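Seed packets: by month or by crop?

Girnden
Allotment plot 83, and I've ended up with 106 packets of seed in a biscuit tin. I want to split them up before May. Sowing month or type of vegetable?

marrowfat
By month. Open March, sow March, shut March.

Funmilayo Ogunleye
By crop for me. Lettuce goes in every few weeks from spring to autumn, so which month does it live in? I spent a whole season moving the same packet along.

marrowfat
You put it back under the next month. Takes two seconds.

Funmilayo Ogunleye
If you remember. I didn't.

Skastumetti
Whichever you pick, keep them somewhere cool and dry. Mine were in the greenhouse one summer and the parsnips never came up. Parsnip is best bought new every year anyway.

Girnden
Good point, the tin is in the shed — I'll bring it indoors tonight. Leaning towards by crop. What do people keep them in?

Cerar
Cardboard drawers, two high, with a dark see-through window in the top one and a little white pull. Beans and peas get a drawer to themselves.

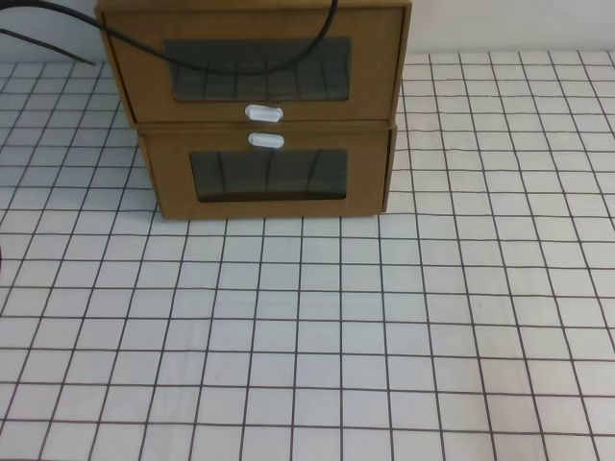 Last edited by Cerar at 21:14

marrowfat
Cardboard would go soft in my shed. Old ice cream tubs, 4 of them, one per season.

Cerar
Spare room, not the shed.

Girnden
By crop it is, then. Thanks all.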